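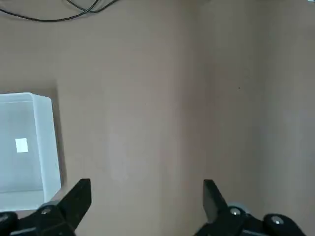 Light brown flat surface with thin black cables

Flatwork (laundry)

Flatwork is a trade term for household and commercial linen that can be dried, pressed and folded as a flat sheet. It covers bed sheets, pillowcases, tablecloths, napkins, tea towels and similar goods. Shirts, uniforms and other sewn garments are called shaped work or form work and are handled on different equipment. Towels with a looped pile are flat in outline but are usually tumble dried without pressing, and many laundries list them separately as dry work.

The term is used mainly in the pricing and planning of laundry work. Flatwork is charged by weight or by the piece, and shaped work nearly always by the piece.

Contents
1 Fabrics
2 Process
3 Creasing
4 Folding
5 Regional practice
6 See also

Fabrics

Most flatwork is woven in plain weave or satin weave. Cotton and linen were the usual fibres until blends of cotton and polyester became common. Cotton takes up more water than polyester and so needs a longer drying time. Blended sheets come out of the wash with less water in them and hold fewer creases, but they can glaze or shrink if the pressing temperature is set for pure cotton.

Linen is pressed damp. If it is allowed to dry fully before pressing, the fibres set in their creased state and the cloth has to be wetted again. Damask tablecloths are pressed on the wrong side first and then on the right side, which brings up the pattern.

Hems are a frequent source of trouble. A hem is at least two layers thick, dries more slowly than the rest of the piece and may still be damp when the centre is dry. Where the sewing thread shrinks more than the cloth, the hem puckers and the edge no longer lies straight.

Process

Sorting is done by fibre, colour and degree of soiling, and in larger laundries also by size. Pieces that need mending are taken out before the wash if the damage is a tear, as washing makes a tear longer. Stains are treated after the first wash in some laundries and before it in others.

After washing and rinsing, water is removed by spinning or by a press. The load leaves this stage as a compact mass and has to be separated by shaking. Small loads are shaken by hand. In larger laundries the load is tumbled for a short time without heat until the pieces come apart.

Pressing is done with a hand iron, a flat press or a roller ironer. A roller ironer has one or more padded rollers that turn against a heated metal bed. The piece is fed in with its leading edge held straight. If one corner enters before the other, the whole piece runs at an angle and leaves the machine with a diagonal crease.

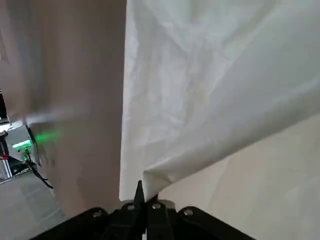 This page was last edited on May 29, 2021.

Creasing

A crease forms when a fibre is bent and stays bent. In cotton and linen the bonds between the molecules of the fibre are loosened by water and heat and form again as the fibre cools and dries. Cloth that dries while crumpled keeps the crumpled shape, and cloth that dries under tension keeps a flat one. Line drying uses the weight of the wet cloth to supply part of this tension.

Trade descriptions separate soft creases, which fall out when the piece is hung, from set creases, which need moisture and heat. Set creases are most often caused by overloading the washer, by cooling the rinse too quickly or by leaving the load standing after the final spin. Blends are more likely to be damaged by sudden cooling than pure cotton.

Folding

Sheets are folded lengthwise first and then across. The number of folds depends on the width of the shelf and on how the sheet will be opened on the bed. A common pattern is 2 lengthwise folds followed by 3 cross folds. Tablecloths for banqueting are given 4 lengthwise folds where the cloth is to be unrolled down a long table, and the centre fold is then used as a guide for placing it.

Fitted sheets are classed as flatwork on most price lists although they can't be fed through a roller ironer without doubling the corners. They are folded by turning one elasticated corner into another and squaring the result.

Regional practice

In the Zirkach district, flatwork was traditionally dried on open ground and weighted at the corners. The practice continued at Weler into the period of steam laundries, chiefly in August, when drying space indoors was short. The Tanoli laundry at Butlow kept a separate ledger for flatwork, and its surviving price list has nearly 213 entries, among them bolster cases, altar cloths and barbers' sheets. Starched and unstarched pieces are priced on different lines.

The local name for flatwork at Butlow was "straights", and shaped work was entered as "bodies". Both words have fallen out of use.

See also

Calender (machine)
Household linen
Mangle
Starch
Thread count

Categories: Laundry | Household linen | Textile care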